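From: Hannelore Gisler
To: Miltholm Hall users list
Date: 5 March 2024
Subject: Re: Winter clothing collection – storage and collection points

Dear all,

Despina Alexiou wrote:

> The Gornby store is full again. We took in 432 bags over the winter and 36 are still unsorted. Could the office confirm whether the Drurkine Road room remains available to us, and on what terms? Several donors have also asked whether they may leave bags outside the hall after hours.

Thank you for raising these points. The Drurkine Road room remains available until the end of October. The hire charge is unchanged and will be met from the hall budget. Keys are held at the Miltholm office and must be signed for on each visit.

Bags may not be left outside the hall at any time. The fire officer's letter was clear on this, and the notice on the side door will be replaced with one in larger type.

Groups are asked to sort clothing before it goes into store. Coats, knitwear and children's clothes should be bagged separately and labelled with the size. Socks and gloves must be in pairs, and single items should go into the rag sack.

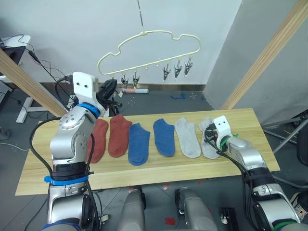

May groups send clothing direct to the Gornby store? Only by arrangement with Jurgita Kütt, who keeps the delivery diary and needs two days' notice.

The Drurkine Road room will hold up to 300 bags with the shelving as it stands. Bags should not be stacked above the top shelf or placed in front of the meter cupboard. Heavy boots are to go in the crates by the door – the shelves on the left-hand wall are not fixed well enough to take them.

Agnese Lapiņa has asked me to remind groups that claims for van hire must reach her with the original receipt. Two claims from the autumn are still without one, and these cannot be paid until the paperwork is complete.

Any group that no longer wishes to take part next winter should write to me at the office address, so that its shelf space can be offered elsewhere.

Yours sincerely,

Hannelore Gisler
Bookings and Premises
Miltholm Hall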